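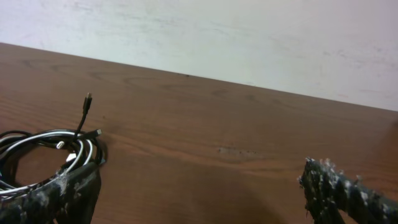
Right, hello everyone, can you hear me at the back? Good. I've got 20 minutes and I'm talking about cables, so bear with me.

Quick show of hands — who has a drawer at home full of leads they can't name? (Wait. Laugh along, mine's the worst.) Evdokia Nikolaidis and I cleared out the Nimri workshop in October and we were at it for 6 hours, mostly untangling!

So, coiling. Start with the bit that plugs in, leave it sticking out where you can find it, and make loose loops about as wide as your hand. Don't wrap it round your elbow. I did that for years and my leads all ended up with a twist in them like an old phone cord.

Mixed bundles next. A black one and a white one wound together is fine if they always travel together, say power and data for the same bit of kit. If they don't, split them up now, on the table, before they go in a box.

(Pass the practice leads round. Ask for them back!)

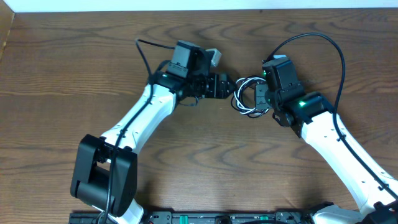
Do it on a proper table too, with the top cleared as far as you can. I used to sort leads on my knee on the sofa and the small connectors went straight down the back of the cushions. On wood you can see what you've got, pale ends especially.

Labels — Qusai Farah swears by masking tape and a biro. I paid 99p for a bag of tags and lost the bag. Use the tape.

Last bit, then questions. Pick 3 leads tonight, coil them, label them, and bin anything with a split in it. Tea's next door.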